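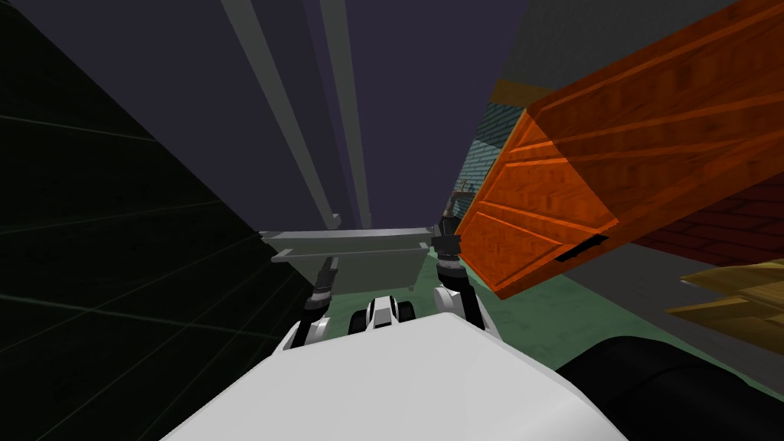 Figure 1. Head camera view in the simulator. Both arms extended toward the gray table, crate at right.

Unit 3: Camera views and frames in the Grikbridge simulator

Topics: head and wrist cameras, transform lookup, depth at close range, collision margins. Read the Hivex scene file before the lab. The planner exercise in Unit 4 uses the same scene.

1. Two cameras, one world frame

The head camera is the reference for all scene-level queries. Its optical axis is tilted relative to the floor, so walls and tables don't line up with the image rows. In Figure 1 the dark gridded wall leans across the left side for the same reason. Do not correct this by rotating the image. Apply the camera-to-base transform to the points and leave the pixels alone.

The robot's own body also takes up a good part of the head view. The self-filter must remove the torso and both arms before the depth image goes to the occupancy map. If it does not, the planner treats the forearms as obstacles and every start state is reported as in collision.

Filter settings for the lab:
padding on arm links: 3 cm
maximum point age: 205 ms
points from the gripper fingers: always dropped

2. The wrist view

The wrist camera moves with the gripper, so its transform has to be looked up at the image timestamp. Using the latest available transform is the most common bug in submitted code. The error is small while the arm is still and grows with joint speed.
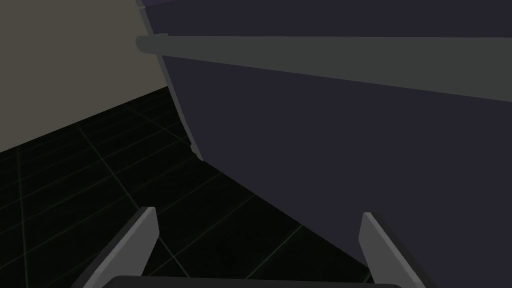

Figure 2. Wrist camera view, gripper open. Dark navy surface with gray bar; gridded floor at lower left.

Large flat-shaded surfaces like the navy one in Figure 2 give a feature matcher very little to work with. Edges carry most of the information: the curved gray trim, the outline of the bar, the line where wall meets floor. The Proreo tracker therefore runs in edge mode on the wrist stream. Expect more than 136 edge segments per image in a cluttered view and far fewer in one like this.

3. Lab task

a. Subscribe to both streams and log the transform for each image.
b. Project the fingertip points into the wrist image and compare them with the rendered fingers.
c. Run the Rostami planner with the self-filter off, then on. Record the planning time and the collision status for each run.
d. Repeat step c with random seed 770.

Submit the log and one page of notes. State units in every table. Plots without axis labels will be returned.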